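## 3. What we did in the room

Most of this section is about the bag task, which ate the bulk of our project year and which I'd still happily talk about over lunch.

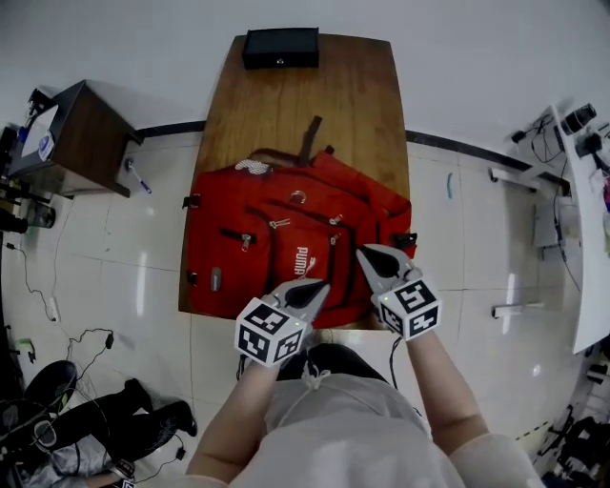 **Figure 2.** Two-handed work on the backpack with the hand-held grippers. The marker cubes sit on the gripper bodies.

### 3.1 Why a backpack

Our first plan, back when the Stendton student robotics club had only just agreed to let us call this a research project, was to stick to blocks and cups. Duygu Gezer talked us out of it. Blocks are lovely to work with, but they don't flop, and everything we'd read (and everything we'd tried ourselves the year before) suggested that floppy things were where our policies fell over. So we went for a bag. A backpack gives you fabric that slides, zips that need one hand to hold and the other to pull, and straps that end up wherever they like. The red one in Figure 2 lies front panel up, and we kept to that as the starting pose for every run in the main set. I wanted to vary it from the start and was outvoted, which I now think was fair enough.

### 3.2 Collecting the demonstrations

We collected 627 demonstrations between us. Each person stood at the near edge of the table with a gripper in each hand and worked through one of the sub-tasks: find a zip pull, hold the cloth next to it, open the pocket, close it again. The black-and-white patterns on the cubes gave us the pose of each gripper, as long as the cubes stayed in view. That "as long as" did a lot of work. If you turn your wrist inwards to get at a low pocket, the pattern swings away and the track drops out, and you don't find out until you play it back.

Rungnapa Sitthichai wrote the checking script, which threw out any run with a gap in the track longer than five frames. It was brutal on my early runs and barely touched hers. We argued for a bit about whether to fill the gaps in by guesswork, and in the end we left them out — I'd sooner have fewer runs that I trust.

People's habits differ more than I'd expected. Jarlath Hegarty pins the cloth down hard with his left gripper and does everything with the right. Sheyla Rivadeneyra swaps sides halfway through a zip. Both ways work fine for a person, but a policy trained on the two mixed together tended to dither, with both arms creeping towards the same pull and neither taking hold. We come back to this in Section 4, where training on one person's runs at a time gave a much calmer result (though on a smaller set, so please don't read too much into it).

### 3.3 Practice runs and the instruction sheet

Everyone did 50 practice runs before any of theirs went into the set. That sounds like a lot, and it felt like a lot, but the grippers are odd to hold at first and you squeeze far too hard. Lorraine Mapplebeck, who supervised us, asked that the practice runs be kept in a separate folder called Kunodari and never opened during training. I'm glad she did, as I'd certainly have been tempted in March when we were short of data.

The instruction sheet went through two versions. The first told people to "open the bag", and we got every pocket in every order. The second names the pocket, says which way the pull should travel and asks you to bring both grippers back over the table edge before stopping. Runs made under the first sheet are marked as such in the index file and are left out of the figures in Section 4, apart from the comparison at the end, where we needed the mess on purpose.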